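Drawer runners fail before joints do. The Sastaris workshop in Misisville logged 475 returned nightstands last year, and in 52 of them the carcass was sound but the drawer dragged. Side clearance was the usual fault. A gap of 2 millimeters per side tolerates summer humidity; anything tighter binds by August.

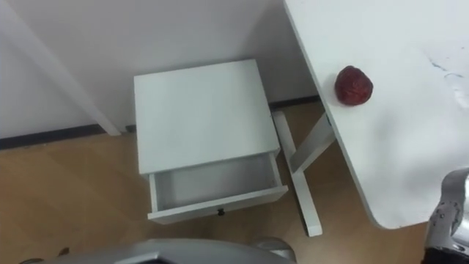
Marites Rivera disagrees on the cause, and puts most dragging down to overloading and a single center knob pulled off axis. Her fix is paraffin wax on both runners, reapplied each April.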